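Looking After Paintings at Home: Dusting, Hanging and Leaving Well Enough Alone
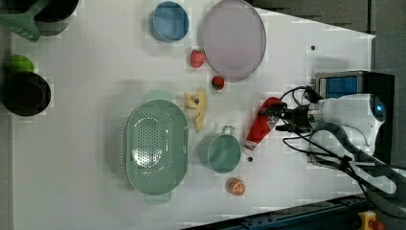 Can I clean an old oil painting with a damp cloth?
Please keep water away from it altogether, and use a soft, dry brush for the dust. Moisture can creep into the tiny cracks in old paint and loosen it from the canvas, and once a flake has lifted it will not lie down again on its own.

I know that is a disappointing answer when you are standing in front of a picture that has hung over somebody's fireplace for fifty winters and looks like weak tea. I have stood there myself. My aunt, Wiesława Kwiatkowski, left me four paintings and a great many frames, and the biggest of them, a harbor with a very stormy sky, was so brown that I thought for years it was a night scene. I'll come back to the harbor.

Dusting

First, look before you touch anything. Stand to one side of the picture with a lamp and let the light rake across the surface. If you see edges curling up, little tents in the paint, or bare patches where the canvas shows, stop there and don't brush it at all. That one needs a conservator.

If the surface looks sound, take the picture off the wall and stand it upright on a folded towel, leaning forward just a touch so the dust falls away from the paint. Use a wide, soft brush that has never been used for anything else. I like a goat hair one, the kind sold for watercolor washes, and I wrap the metal part in a bit of masking tape so it can't scratch. Go from top to bottom in light strokes, then once across. Leave the feather duster in the closet. The broken quills catch on raised paint, and so do the threads of a dish towel.

You may have read about rubbing a painting with a slice of bread, or a cut potato, or a little spit on a cotton swab. Bread leaves crumbs and oil behind, and mice are fond of both. Potato is mostly water and starch. As for spit, conservators really do use it now and then, but they know what varnish they are working on, and you and I don't.

Frames

Gilded frames want the same dry brush and even more patience. Many of them are finished with water gilding, and a single wipe with a damp sponge will take the gold right off and leave you looking at red clay. I did this to a corner when I was twenty-six and I still turn that corner toward the bookcase. Skip the gold paint from the craft store, too. It goes brown and flat in a few years and costs more to remove than the chip would have cost to repair.

Plain varnished wood frames are more forgiving. A barely damp cloth is fine, as long as the painting is out of the frame and in another room.

Glass

Spray the cloth and never the glass. Cleaner that runs down inside the bottom edge will wick up into the mat, and you'll have a wavy stain there forever. If the picture is under acrylic, check that your cleaner has no ammonia in it, or the sheet will turn cloudy.

Hanging

Bathrooms, kitchens, the wall above a radiator and the wall above a working fireplace are all poor spots for anything painted. Outside walls can be damp in older houses. If an outside wall is the only one you have, stick a small cork bumper on each lower corner of the frame so that air can move behind it. Bumpers also keep the picture from tilting every time a truck goes by.

Use two hooks for anything wider than your forearm is long, set well apart. Check the wire once a year while you're at it — I do mine in October, when the heat comes on — and replace it if you see any fraying near the rings. Old string should go straight in the trash, however nicely it was knotted.

Sun is the slow one. Watercolors fade fastest, and you won't notice until you lift the mat and see the color that used to be there. Move them to a hallway if you can.

Labels on the back

Leave them be, even the ugly ones. Dealer stickers, chalk marks, a price in pencil, a name in a schoolchild's handwriting — they are all part of the picture's history, and they can be worth real money to whoever owns it next. If a label is coming loose, slip it into a paper envelope and keep it with the picture, with a note saying where it came from. Take a photo of the back while you're at it and put it with your insurance papers.

When to call someone

Flaking, mold, a tear, smoke, or a varnish so yellow you can't make out the subject. Ask for a written estimate and ask what they plan to do first. Estimates vary a good deal. For the harbor I had one for $3,621 and another for $2,346, and I went with the second, mostly on account of Perla Orozco taking half an hour at her bench to show me a small cleaned square of sky. It was blue! There were gulls in it, too.

She also told me to stop using furniture polish on the frame, which I had been doing every spring, and I have stopped.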